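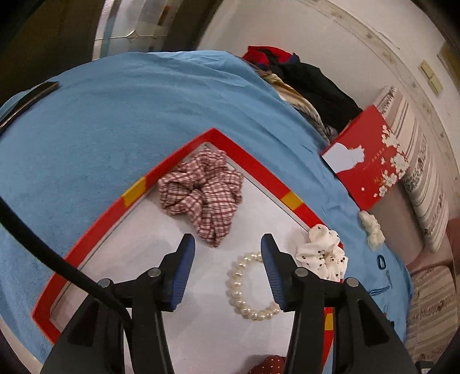
The barometer at Polasby read 1547 on the old scale, a scale Kinsella had drawn himself and never explained. Shobha Naidu copied the figure into the log, initialed it, and went out to check the rain gauge.

The gauge held 6 millimeters. At the previous reading it had held 2. She emptied the cylinder, seated the funnel, and wiped the collar with her sleeve. By then the rain had stopped and the sun was out over Dorlow. The ridge to the north was still dark.

"Wind?" said Fergal Ó Dubhghaill over the radio.

"Backing. Southwest to south."

"It was north at breakfast."

"I have it as north at breakfast."

He asked her to repeat the pressure. She did. He asked which scale. She told him, and there was a pause while he looked for the conversion table. The table was in the drawer at Polasby, under the spare wicks. She had told him this in May.

The hail began while he was looking. It came straight down, small and dry, and bounced off the lid of the instrument shelter. She stood under the eave and timed it by her watch. Thirteen seconds. The log had a column for duration in minutes and no column for seconds, so she wrote the number in the margin and drew a box around it.

Then came snow, in large flakes that melted on the step. The thermometer inside the shelter did not move. She tapped the case. Procedure did not call for tapping, but Kinsella had always done it, and the paint was worn through at the spot.

"Fergal, I have snow."

"We have sun."

"I had sun before the hail."

"Then you can expect it again," he said. "Keep the shutters open."

She went in and opened the shutters. The room had grown warm. A bar of light lay over the desk and across the page, where the ink in the margin was still wet. She blotted it, turned to the next line, and wrote the hour. Under remarks she put "variable," the word on the line above, and the line above that.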